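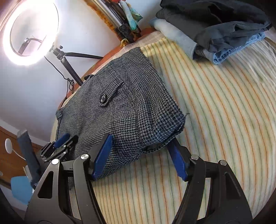
Which finger pads are better for picking up clothes, the smooth ones or the textured ones?
For thick woven cloth I would take the textured ones. For thin shirts I still don't know, I have tried too few of them.

September, evening

I worked with the grippers again until my back hurt. I am still comparing the 2 sets of pads, the smooth pair from Osetti and the blue textured pair from Skusteck. Today was the turn of the blue ones, and I gave them the houndstooth piece, which I was avoiding. It has a seam, a button on a tab and an edge that folds over itself, so there are many places where a fingertip can go wrong.

My plan was 10 grasps at the folded edge and then 10 at the button tab. At the edge I was content. If I come in low, one tip slides under the cloth and the pads close on one layer only. If I come in too high I get both layers, and then the garment lifts like a bag. The tab is more difficult. The button is glossy and round and the pads push it away before they close. I wrote in my notebook "approach from the side of the stitches", but I must check this tomorrow with a rested hand.

The Plura controller gave me trouble after lunch. It closes fast and then waits a little before it holds, and in this moment the cloth escapes. I changed the closing speed from 100 to around 60 and it became calmer. The Maluleke one doesn't have this wait, but its cable is short and it pulls my wrist to the left.

Tomorrow the denim. I also want to wash the pads, they collect lint.

Comments

tinhinge: Did you try a slower close on the Maluleke too?

padwear_b: My textured pads lost their grip after a month of denim. Write down the hours!

We use cookies to remember your settings. Accept / Manage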